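Projects > Robotics Lab > Lirico > Fault report
Reading time: 2 min

3. The slipping fault

Our project Lirico is a simulation of two robot arms which work over one table. One arm must hold an object in the air and the other waits for its turn. In May the first version was ready, and our supervisor Noreen Abbasi asked us to run 220 trials before we change anything.

In 129 of these trials the object slipped out of the fingers. This was much worse than we expected. At first we suspected the motion planner, and we spent eight days on reading its logs, but the planned paths were correct. 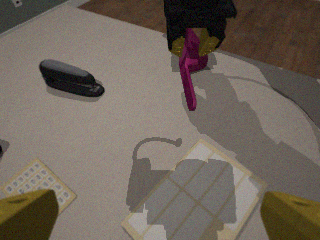
Why did the object slip if the planned path was correct?
The friction value of the fingertips was saved in the wrong file. The simulator did not find it and used its default value, which is too low for a thin shape. No warning was printed.

After we moved the value to the right file, we repeated 60 trials with the same starting positions. The object slipped in eight of them. We think that these remaining cases come from the closing force, but we did not have time to test this.

A second problem is more serious for safety. When the object was lost, the arm continued its path with closed fingers, as if it was still holding something. On a real machine this could hit the other arm. We added a check of the finger distance, and now the arm stops when the distance becomes too small. The check is not yet tested with very thin objects, and for them the limit probably must be lower.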